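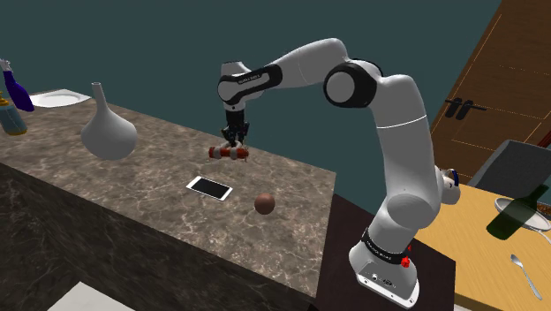 **Category:** Returns sorting / Arm cell / Simulation and handover to operator

**Status:** Open, waiting for retest at site Posen

**Reporter:** Gorazd Bošković, process technician, Altivwood returns hall

**Support contact:** Walter Benavides, Matić

**Software:** Govitz planner, kitchen scene

### Problem as reported

When the arm has an item it is not sure about, it stops above the item and asks the operator for a decision. This is correct. But the question on the operator's screen is often closed again before the person can answer it, and then the item is written in the log as "refused by operator". The operator did not refuse anything.

We see it in the real cell and also in the simulated kitchen, so I do not think it is a hardware fault. I made all tests below in the simulation, with the same planner settings we have on the floor. The kitchen scene is the one we use for teaching new operators.

In December we had 332 items with the status "refused by operator". I went through them with the morning shift, and they remember real refusals only in a small part of them.

### Why this is urgent for us

Before the arm came, each person at the returns table sorted by hand and decided alone. Now the arm takes the easy items and the people get only the questions. A shift handles roughly 1,000 items, and the operator is no longer standing at one table. She walks between the cell, the label printer and the damaged goods shelf. She can be a few steps away when the question comes.

The second point is more sensitive. The refusals are stored under the name of the person logged in. Two colleagues were asked by their supervisor why they refuse so many items, and they could not explain it. One of them has sorted returns by hand for a long time and knows the goods better than I do. After this talk she began to press "accept" on everything, quickly, only to keep her number low. I understand her, but then the arm puts wrong items in the resale boxes and the next table has to take them out.

I asked the supervisor to stop using this number until the ticket is closed. He agreed, but please do not take this as a workaround.

### Steps to reproduce

1. Load the kitchen scene and start with the arm in home position.
2. Set `confirm_mode` to `ask`.
3. Choose the metal shackle as target. The planner gives it low confidence nearly every time. The orange-red cylinder gives the same result less often.
4. When the question appears, do not touch the screen.
5. Wait, and look in the log.

Expected: the question stays open until somebody answers.

Result: the question disappears and the log shows a refusal.

```
09:14 target=shackle state=approach
09:14 confidence low, operator question opened
09:14 question closed result=REFUSED_BY_OPERATOR
09:14 arm to home
```

### What I tried

- Restarted the planner. No change.
- Logged in as a different user. The refusal is now stored under the other user.
- Removed the phone from the list of protected objects, in case the planner was afraid to touch it. No change, and I put it back.
- Changed the target to the egg. The confidence was high and no question came, so this does not help for the test.
- Opened the question window on the tablet and on the fixed screen together. It closes on both.
- Set `question_timeout` to 0, which in your manual means "no limit". The question closed even faster. This I did not expect.

### Reply from Walter Benavides

> Thank you for the clear steps, I can repeat this here. Could you send the value of `idle_release` from your configuration? It belongs to the arm and not to the question window, but the two may be connected. Please also try the shackle again with the arm held at the approach point, and tell me if the question stays open.

### Answer, same morning

`idle_release` is 300 ms. I did not set it, it came with the installation. I changed it to 1,000 ms and repeated the shackle with the arm held close to the part.
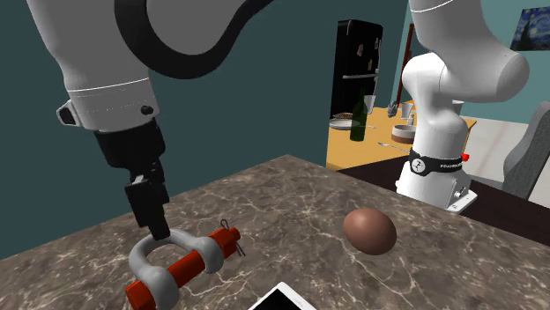

With this value the question stayed open longer, but it still closed alone. So I believe you are right that the two are connected. My understanding is that the planner sees the arm standing still, thinks the cell is free, and releases the target. The question belongs to the target, so it is closed too. Then the log needs a reason and takes the first one in the list, which is the refusal. Please correct me if this is wrong - I can only read the log, not the code.

I do not want to solve it with a very high value. On the real floor the same setting decides when a person may open the side gate without stopping the whole line, and the colleagues are used to the present timing.

### Reply from Walter Benavides

> Your reading is correct. The release and the question share one timer, and they should not. I am preparing a patch that separates them. For the log, I suggest a new status, "no answer", stored without a user name. Would this be enough for your supervisor?

### Answer

It would be enough for the new items. I have three wishes in addition:

- The old entries should be marked as unclear, or the two colleagues will carry these numbers in their yearly talk.
- The question should make a sound. The operators asked for this already at the training. A small one is enough, the hall is not very loud.
- A button "I am coming". It gives the person time to walk to the cell and look at the item with her own eyes. With something like the shackle the picture on the tablet is small, and people prefer to see whether the pin and the nut are still in order before they accept it for resale.

The last one came from the evening shift and I think it is the best of the three. If it needs a separate ticket, tell me and I will open it.

### Next steps

- [x] Send configuration to Matić (Gorazd)
- [x] Repeat in simulation with the longer release time (Gorazd)
- [ ] Patch for separate timers (Walter)
- [ ] New status "no answer" in the log (Walter)
- [ ] Retest in the kitchen scene, then one shift in the real cell (Gorazd)
- [ ] Inform both shifts about the change, on paper and at the board (Gorazd)

`idle_release` is back at 300 ms until the patch arrives.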